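Why does a computer get warm?

Put your hand near a computer that works hard. You feel warm air. Where does it come from?

Inside the computer, electricity runs through very thin paths. When electricity moves, a part of it always becomes heat. Your hands do the same when you rub them together. 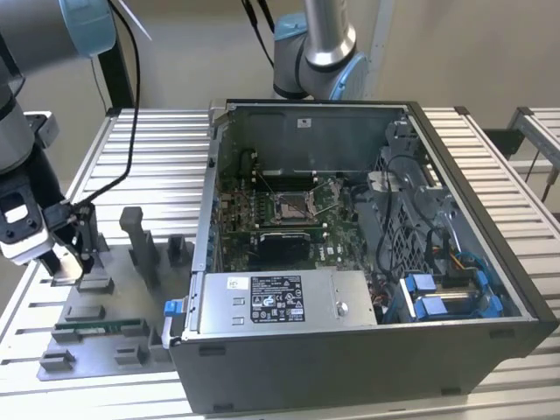
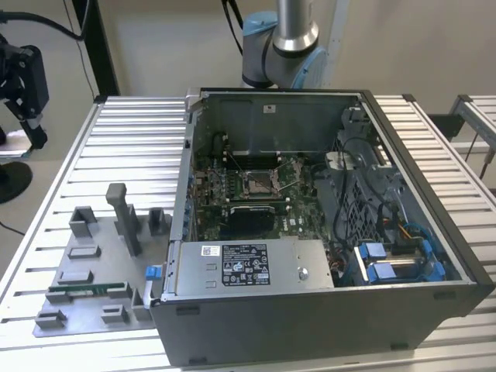 Too much heat is bad for a computer, so it must go out. Metal is a good helper, as heat travels through it quickly. Often a fan then blows the heat away. The busiest part is the processor, and it makes a lot of heat. Its place is the socket near the middle of the green board, empty in both pictures.

Try it at home: put a metal spoon in warm water and touch the handle after one minute.

Written by Halima Edet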